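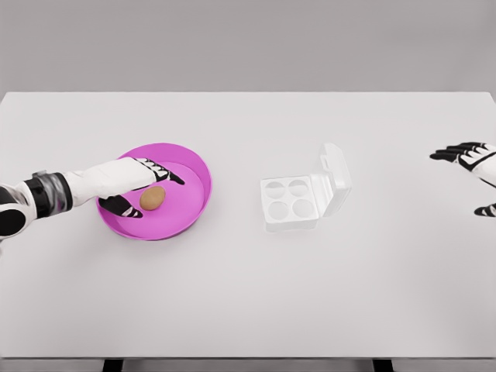 *Egg task in the sim, left hand over the plate, carton open*

**Hand comparison meeting, 2019-12-17**

I took notes again, so blame me for the spelling. We met to pick between the Haken controller and the Alcantara one for the egg task, and we stayed on topic for once!

**Old business.** The carton lid hinge is fixed in the sim (it used to drift shut by itself – very annoying). Closed.

**Controllers.** We ran 100 tries on each. Haken dropped or cracked 14 eggs, Alcantara 8. I still like Haken better for the approach, it comes in so smoothly, but once the fingers close it squeezes too hard and I can't argue with the numbers. We agreed to keep Alcantara for now and look at Haken again in April.

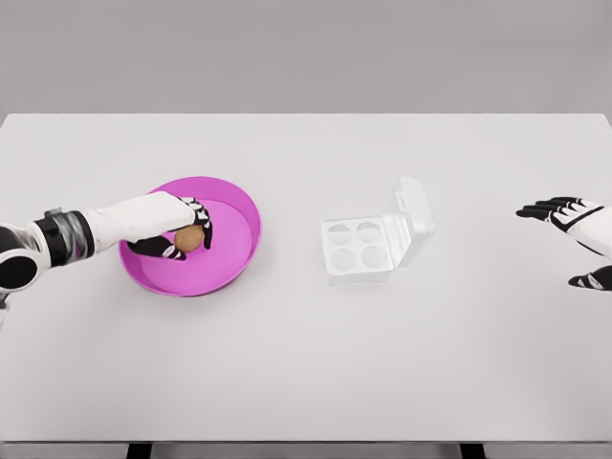
*Left hand with its fingers around the egg, carton cups still empty*

**Thumb.** Long talk about this one. Some of us want the thumb to go in low before the fingers move, others want everything closing together. I'm in the thumb-first camp. We'll try both on the Nitasari hand model before touching any settings.

**Right hand.** Stays parked on its side of the table until the left-hand numbers settle.

**To do**
- Rerun with all 4 cups as targets
- Send the contact logs to Bikudlow
- Me: clean up the results sheet, sorry, it's a mess

Next meeting when the reruns are in.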